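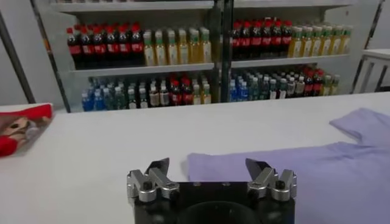 Closet swap season, round two

Hi again! June is here, which in my house means the big closet turnover, and this year I swore I'd be tougher about it. I own far too many T-shirts. Race shirts, souvenir shirts, one from a Koststead street fair that I have never worn outside the house (it's very orange). My rule used to be "does it still fit," and that's how I ended up with drawers I had to close with my hip.

So I tried something Vaughn Strickland suggested after my last newsletter. Vaughn wrote in to say he turns every hanger backward in winter, and anything still backward come summer goes out the door. I did it, and wow, was it embarrassing! Only nine hangers had been flipped. Nine! I clearly live in the same handful of clothes and store the rest for company.
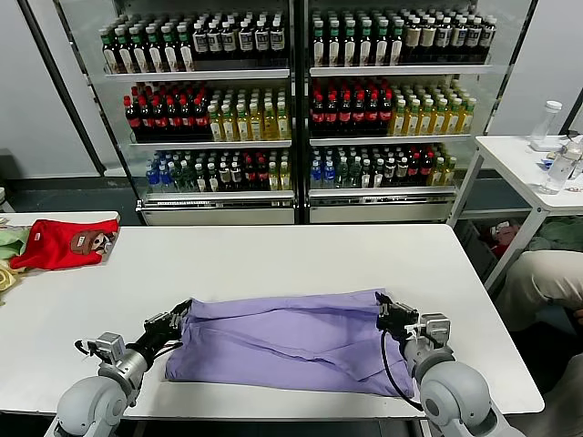 The tricky pile is always the sentimental one. I let myself keep three things I'll never wear, and they go in a box on the top shelf with a label. Everything else went into bags by the front door, and I drove them over before 9 in the morning so I couldn't go digging through them with my coffee.

A few of you asked about stained or torn stuff. I cut the soft cotton ones into rags and keep them under the sink, and I haven't bought paper towels in ages. Call your local thrift store before you haul over a big load, by the way, as mine stops taking winter coats this time of year. I still have two of those in the trunk.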